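Wurel Help Community — Grasping and Planning

Grasp planner selects the same contact region after the object has been turned on its side

Asked 23/12/2024

Our team runs the Wurel planner, release 4, on a two-armed platform with multi-fingered hands. The task is to arrange footwear on a two-tier rack. With an upright slide the planner proposes a grasp at the heel, and execution is acceptable. With a slide lying on its side, it continues to propose a heel grasp computed for the upright pose, and the approach is then rejected by the collision checker. The pose estimate has been inspected and is correct in both cases. Kindly advise which setting governs this behavior.
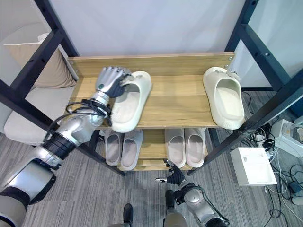
Gebhard Leitner
Integration Engineer, Schwaiger

The left hand is at the heel of the first slide. The second slide, at the right end of the top shelf, is the one for which planning fails. The grasp cache is enabled and the planning timeout is 50 ms.

2 answers

Answer 1 (accepted)
The grasp cache is indexed by object class and not by orientation. A stored candidate is therefore returned whenever the class matches, and the timeout expires before new candidates are sampled. Please set the cache key to "class_and_pose", clear the existing cache, and raise the timeout to over 60 ms. The shelf and back board should remain in the collision model while this is tested.

Comment from the author of the question: The cache key resolved the matter. The timeout had to be raised as well — the first change alone gave intermittent failures.

Answer 2
We had something similar with Mudance and went back to an older release in July. I do not recall the setting. You may wish to check your hand model also.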